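Four months in Lurnach

In March I moved into the new building at Lurnach, and several people asked me to write how it is. I did not want to do it in the first weeks, when everything is either wonderful or terrible. Now it is four months and I have a more normal opinion.

For those who do not know the town: Lurnach had a cannery by the river, and after it closed the place stood empty for years. The housing association Mulder bought it and made 126 apartments, most of them with one bedroom. A part is for people over sixty, a part is for families, and a part is rented at a lower price to people who work in the town and could not pay to live in it. I am in the last group. I had been on the waiting list for seven years, and when the letter came I put it on the refrigerator and did not open it until the evening, as I was afraid it was again a letter to say that they still have my papers.

The apartment

It is on the second floor, facing the yard. The kitchen and the living room are one room. I thought I would dislike this, but I like it, only my coats smell of onions now. The windows are very good. In my old place on Kutow Street I heard every bus, and in the first nights here I slept badly from the quiet.

What is less good is the storage. There is one closet in the hall and it is shallow, so a hanger does not go in straight. My neighbor Roos Meijer turned the rod and put hooks on the inside of the door, and I copied her. The basement storage was promised for the spring, then for the summer. I asked Mr. Lau at the office (Ikhsan Lau, he is always polite) and he said the fire inspection must be done one more time. So my suitcases are under the bed and my bicycle is on the balcony.

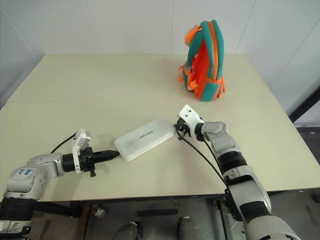
The rent and the papers

I pay less than on Kutow Street, even with the service cost. But please read what is in the service cost before you sign. The heating of the halls is in it, and the elevator, and the cleaning, and it can go up every year separately from the rent. Ans Bakker, two doors from me, did not know this and she was angry when she got the first statement. I think she was right to be angry, because it is written on page 15 in a sentence that I had to read three times, and I am a person who reads such things with a dictionary.

Every year you must show your income again. If you earn more, they do not put you out, but the rent changes. I asked for this in writing and got it.

The town

Before the building opened there was a lot of talk against it. Some people from the streets behind the church said that there would be no parking and that the school would be too full. About the school I cannot judge. About the parking they had a point, in the evening it is difficult, and I say this as someone without a car. But Deirdre Noonan, who spoke at the town meeting against the plan, now comes to the yard on market mornings to sell her plants, and I bought two tomato plants from her. One is doing well.

The bakery Drudano has started to open at six in the morning. My friend Stefaniia Savchuk works the early shift at the hospital and for her this is the best thing that happened to the whole neighborhood.

I will write again when the basement is open. If you are on the list and have a question about the papers, leave it in the comments and I will try to answer, but I only know how it went with mine.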